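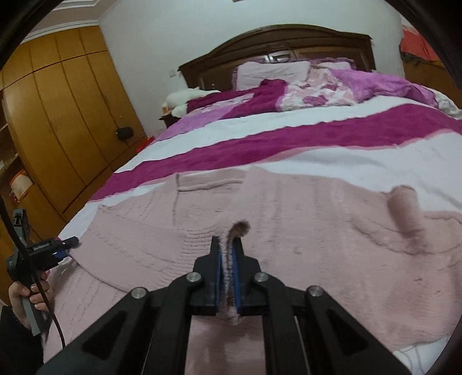
The plan for December was 30 clean garment episodes per person, recorded at home, uploaded before the club met again. I finished mine with a day to spare and then threw seven of them out. These are my notes on why, mostly for the two people joining the cloth group next term.

Our club project is called Tronum. The goal is a policy that folds one class of garment without help, trained only on hand-held demonstrations. We started with towels, and towels went well enough that Fabian Gisler proposed moving to knitwear. Knitwear is harder. It stretches under its own weight, it folds over itself when you let go, and a fuzzy surface gives the tracker very little to hold on to. With a towel you can find a corner. With a cardigan you have to decide what counts as a corner.

I settled on this order, and I would ask new people to keep to it:

Spread the garment face up. Leave the wrinkles in.
Pinch an edge, close fully, hold for one second.
Lift first, then move sideways.
Release low. Dropping from a height undoes the fold.
Stop recording before you touch anything with your bare hands.

The last one cost me four of the seven. I kept reaching in to straighten a sleeve while the log was still running, and the trimming script does not catch that. Matěj is working on a check for it.

The other three failed on tracking. Pose estimation on the wrist view drifts when most of the view is one plain color, and a solid magenta blanket close to the fingers is about the worst case I have found at home. A printed bedspread is much better. If your bed is plain, put something patterned on it and leave furniture in view behind. Turning the wrist hard over during a lift also hurts, though the log usually recovers if the turn is slow.
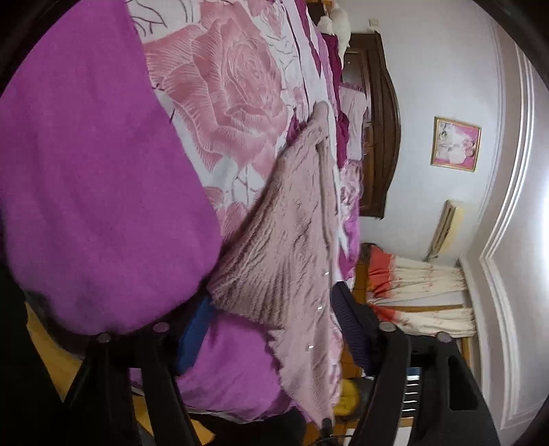 Štefánia Doležal read a draft of this and disagreed about the slow turns. Her view is that if everyone moves at the speed the tracker likes, the policy will learn to move at that speed too, and we will be back to a fold that takes longer than the whole demo slot at Sarkov. She would keep the fast episodes and fix the drift afterward.

I ran a small comparison to check. The shared set is now at 903 episodes, and 67 of those have a fast wrist turn in them. Reprocessing them offline with the longer window saved about half. So she has a point, but the reprocessing ties up the lab machine overnight, and the Hrubý team needs it for their line follower until the regional round.

For now we do both. Record at a normal speed, do not slow down on purpose, and tag any episode with a hard turn so it goes into the overnight queue. The tag goes in the notes field, lower case, no spaces.

Still open: whether sleeves should be folded in first or last. Fabian does them first, I do them last, and mixed orders in one training set gave us a policy that picked up a sleeve and put it back down. We need to choose one before the next batch. Bring your logs and a knit garment you do not mind getting pulled.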